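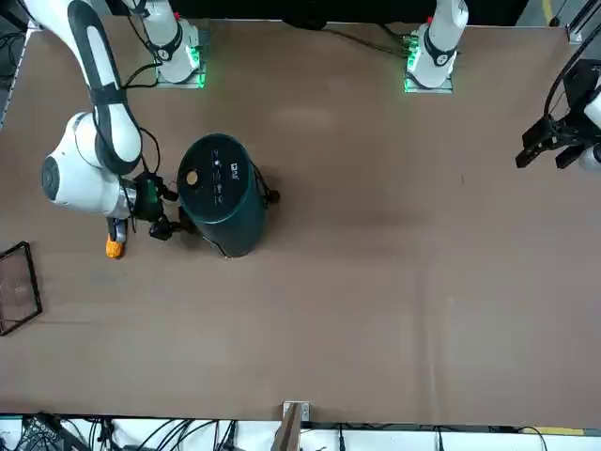

This page answers the questions we receive most often about the television series *Brama* and its second season. We are a small fan site and we are not connected with the production company. When we learn something new, we change the answer and leave the old one out, so please read the page again if your last visit was in the spring.

## The new season

**When will Season 2 of Brama start?**

The first two episodes come in October. After them there is one new episode each week, always at 9 p.m. The streaming version appears at the same hour, so it is not necessary to have a television connection.

**How many episodes will there be?**

Eight. The first season had six, and many viewers wrote that the last one was too full. The finale of the new season is also longer than the others. In the press notes it is listed at 74 minutes, but this can still change in the editing.

**Do I have to watch Season 1 before?**

We recommend it. The new story begins the morning after the fire at the Jakubowski house, and the characters do not explain to each other what they already know. If you have little time, watch episodes one, four and six. You will miss the whole story of the ferry, but it does not return until late in the season. 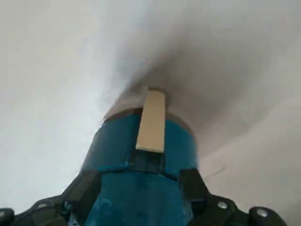 **Where was the second season filmed?**

Most of the street scenes were filmed in Stivcombe, which plays the town of Barkville. The harbor is in a different place, two hours away by car, and the production has asked fans not to publish its name while the sets are standing. The interior of the Jakubowski house was built in a studio, as in the first season.

**Is Barkville a real town?**

In the series it is an invented town on the coast. We get letters from people who looked for it on the map. The road sign in the opening titles gives the population as 746, and in episode five the mayor says 638. Fans have discussed this difference for a long time. One theory is that the sign is simply old, and the new season is supposed to return to this matter.

**Which characters come back?**

All members of the Jakubowski family except the grandfather come back, and so do the teacher and both police officers. The pharmacist is not in the list of the main cast, but she can be heard in the trailer, so we believe she has at least a small part.

## Language and versions

**What does the title mean?**

"Brama" is a Polish word for a gate. In the first episode it is the iron gate behind the house, and later the family uses the same word for something else, which we will not write here because of spoilers.

**Are there subtitles for the Polish dialogue?**

The Polish scenes have English subtitles which are already in the picture, so you don't need to turn them on. In the first season they were missing from the streaming version of episode two for several days.

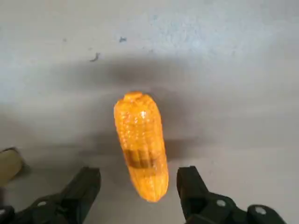
It was repaired later, but if you downloaded the episode in that first week, your copy can still be without them. Delete it and download it again.

## This site

**Can I send a question or a theory?**

Please do, with the form at the bottom of the page. A theory can have up to 900 characters. We read everything, but an answer can take up to 30 days, and longer when new episodes are running.

**Do you publish spoilers?**

Only on the episode pages, and only after the episode was shown. On this page we write what is in the trailers and in the press notes. If you find something here that goes too far, tell us and we will move it.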